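Two-arm tidy-up routine: left arm drifts while right arm goes fishing for trash

Posted in Home Builds by Clotilde Huet
7 comments

I'm putting together a litter pickup routine at home. The left gripper holds a trash bin by the rim, the right one collects whatever is on the carpet and drops it in. I wrote the motion scripts myself in Drinine, so please direct all blame here. The living room is the test area, over the objections of everyone who sits in it.

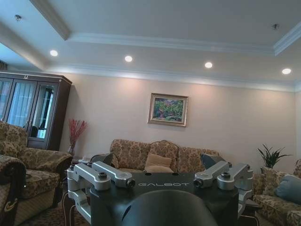
Konthorpe, July

Two problems. First, when the right arm reaches for something far out, the left arm slowly lets the bin wander, and the drop point I saved at the start is no longer over the bin. I've had tissue land on the rug with tremendous precision, exactly where the bin used to be. Second, it picks up paper fine and ignores clear plastic bottles. The carpet has big floral medallions all over it, and I have now watched the right arm try to pick up a flower. More than once. Same flower.

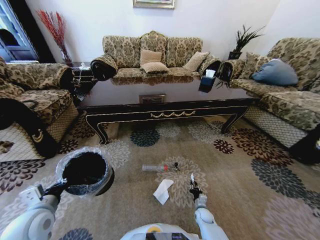 I've done nearly 200 runs and slowed everything down, and all that got me was the same mistakes with more suspense. Do I set the bin on the floor and give up on the two-handed version, or is there a fix that doesn't involve replacing the carpet? (I asked. It doesn't.)

Nuria Ayele
Don't give up on two hands yet. Stop saving the drop point in room coordinates. Save it relative to the left gripper, and read the left gripper's position again right before every release. Then the bin can wander all it likes and the right arm follows it. Also check how the rim is held. If you have a folded-over bag between the fingers and the plastic, the bin can rotate even when the arm hasn't moved. I pull the bag back at the grip spot.

For bottles, depth readings on clear plastic are mostly fiction. Look for the cap or label by color and guess the rest. For the flowers, throw out any target that isn't at least 6 mm above the carpet. Flat paper will fail that test too, so let paper through on color. Your flower will have to find someone else.
Shares: 3

benchgoblin
put the bin on the floor

Mekonnen_shed
Had the same drift, mine was a loose bolt. Check bolts. I don't use Drinine so can't help with that part, and I don't have carpet.

Clotilde Huet
Bolts are tight. Trying the relative drop point tonight, after the people who sit in it have gone to bed.

Related
Gripper pads that don't leave marks
Murnosach motor driver gets hot at idle
Moving a script from Drinine 6 to 7
Does a rug count as an obstacle?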